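Notebook, textile bench, 25th January

A slow start, as Mondays tend to be. The heating in the back workroom had been off since Friday and the paste had gone thick in the jar, so I spent the first hour warming it over a bowl of water and tidying the drawer of needles I have been promising to tidy since last May. Ilse, if you are looking for the curved ones, they are now in the tin with the blue lid, and please do put them back there!

The main job was coated fabrics. I wanted to get my thoughts down properly before Ilse comes back from Skarkovow, as we have had more people asking about peeling jackets and bags than about anything else this winter, and I would like us to be giving the same answers. What people call faux leather can be several things. The older sort is usually a PVC layer on a woven or knitted back, and it goes stiff and sticky with age. The newer sort is mostly polyurethane, softer and nicer to wear, but it breaks down in damp air even when it has been hanging quietly in a wardrobe and never worn. People take this very hard, I find. They have looked after the thing and it flakes anyway.

I cut 27 strips from the Falcão roll (the one with the cotton back, bought two winters ago) and divided them between three boxes: one dry with silica gel, one left open on the shelf, and one closed up with a dish of water. They are labelled in pencil on the reverse. I shall look at them every fortnight and try very hard not to poke them in between. The roll itself still feels sound, though there is a faint tackiness along the outer turn where it was touching the plastic wrap, and I have swapped the plastic for plain cotton sheeting.
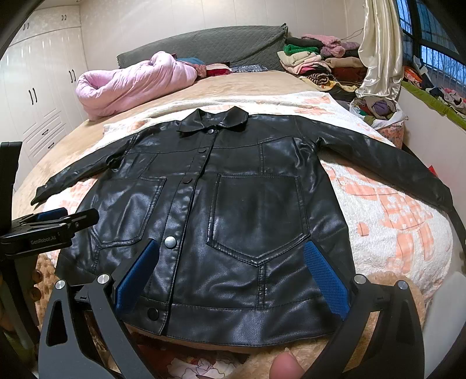
Black faux-leather jacket laid out flat, front side up, collar open.

Folding is the other thing I keep coming back to. A sharp fold in a coated cloth is where the cracking begins nine times out of ten, and once the top layer has split there is very little one can do that looks decent from close to. Flat is kindest if there is room for it, and failing that a broad padded hanger, with a bit of tissue rolled up inside the sleeves. I tried the acid-free tissue from Curnmont against our usual and could not feel any difference in the hand, but theirs comes in packs of 400 sheets and ours does not, so I have put it on the list.

Nouhaila rang after lunch from Drirkcombe and we talked for far too long, mostly about glue. She has gone off the solvent adhesive altogether for patching from behind. It grips well but she finds it softens the coating and leaves a shadow on the right side — I had the same trouble on sample 358 and had blamed my own heavy hand, so that was a comfort. She now uses a water-based one, two thin coats on the patch only, with a light weight on top overnight. I have set up four trial patches her way under the small glass weights, on offcuts from the same roll.

Cleaning notes, for the sheet we give out: a barely damp cloth, a drop of mild soap, then a dry cloth straight after. No leather cream. It cannot soak in and only sits there gathering dust. No radiators either, please, however cold the hall is.

Still to do: lift the weights in the morning, write the dates on the box lids, ask Ilse whether she wants the Falcão offcuts kept, and order more silica gel.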